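Zongate Home Trainer, seen at the Ornidau open day
Reviewed after one afternoon session
Rating: 2 out of 5

I went to the November open day at Ornidau mostly because our workshop has been asked to pay for a year of Zongate, and I wanted to see it run before I signed anything. The sales sheet calls it a complete practice house for gripper arms. You load a virtual home, drop your gripper into it, and let the control software practice on doors, drawers and loose objects until it is good enough to try on hardware. That is a big promise for a program that still needed a restart before the first demo got going.

The session was in the upstairs room, with a projector and a row of desks where you could follow along. They ran everything from the wrist view, so you spend the whole time looking past a pair of fingers. I don't mind that. It's what the arm would get in real life, and it makes it harder for a presenter to hide a sloppy approach behind a nice wide shot.

Picking things up came first. I have watched plenty of simulated grasps and I've learned to distrust the easy ones, where the object behaves as if it had been glued to the pads. So I was pleased that they chose something lumpy and gray with no flat sides to speak of.

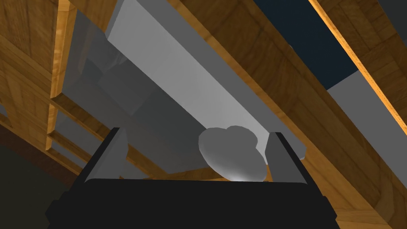 My trouble was with the questions afterward. I asked what friction value they were using and got "a sensible default." I asked whether the weight of the object could be changed from the menu, and the answer was that it could be changed in a file. Fine, but the sheet says no file editing. Somebody behind me wanted to know how a soft object would behave and was told that soft objects are planned. A lot of things are planned. I started a list on the back of my parking ticket and ran out of ticket.

Then came getting from place to place. Zongate has its own path planner, Ratila, which costs extra, and the pitch is that it keeps the arm clear of walls without you having to mark them out. Presenters love an open floor for this. I asked for corners, since corners are where our own setup gets into trouble, and to their credit they did show us corners.

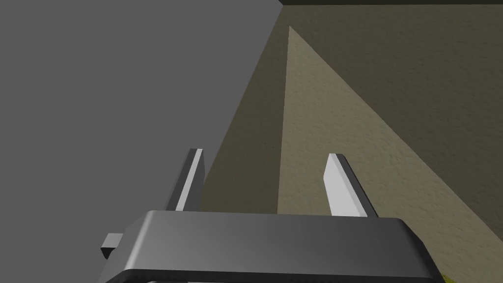 One visitor, who said he had been using Ratila since spring, told the room that it was fine as long as you kept the speed down, and that his group had given up on the fast setting after 2 weeks. The presenter said the fast setting had been improved. The visitor said he hoped so. I would have liked to see the two settings run one after the other, and when I asked, we were told there wasn't time.

We did get a longer stretch on rooms. The houses come from an add-on library called Medve, and I'll admit the rooms are better than I expected. Wood looks like wood. Light lands on the floor in a believable way. What I can't tell from a projector is how much of that matters to a control program, and how much of it is there for people like me who sit in the chairs and hold the budget.
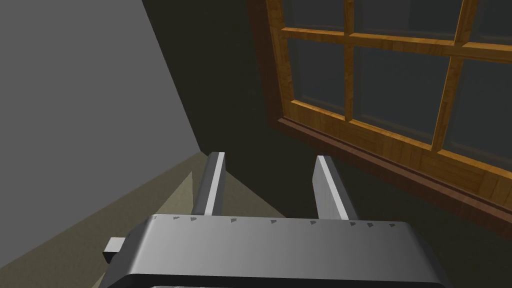 Wrist view into a room corner, fingers open, window on the right.

Glass is the part I'd want tested properly. Our depth sensor at the shop does terrible things when it meets a window, and I asked whether the simulated sensor gets confused in the same way. It doesn't, unless you turn on a noise option, and the noise option was off all afternoon. You can draw your own conclusions about a demo with the noise turned off.

Doors were saved for last, and they were what I had come for. Anybody who has tried to get an arm to work a door knows that reaching the knob is the small part of the job. You have to line up, close on it, turn, and then move along with the door as it swings, and each of those can go wrong separately.

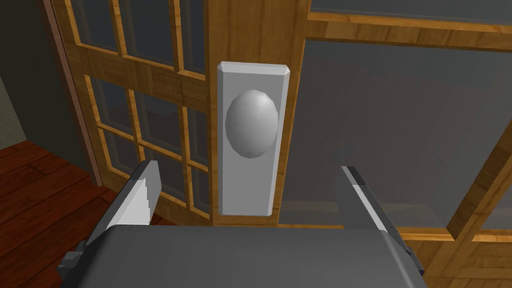
I asked for 10 tries in a row, from different starting points, with the result of each one called out loud. I was offered a summary chart. The chart said the door skill works "up to" a very flattering share of the time, with no word on which doors or whose gripper. I don't accept that kind of figure from a supplier of hinges, and I'm not going to accept it from a supplier of software.

What I liked: the wrist view is clear, the rooms load fast once the thing is running, and the people at Ornidau were friendly and didn't chase me for a phone number.

What I didn't: the extras. By the time you add Ratila and Medve you are a long way from the price on the sheet, and the base package without them is pretty bare.

I've told our people to ask for a trial license with the noise option on, and to run our own gripper model at our own door. If Zongate says yes, I'll update the rating. Coffee was free and the parking wasn't.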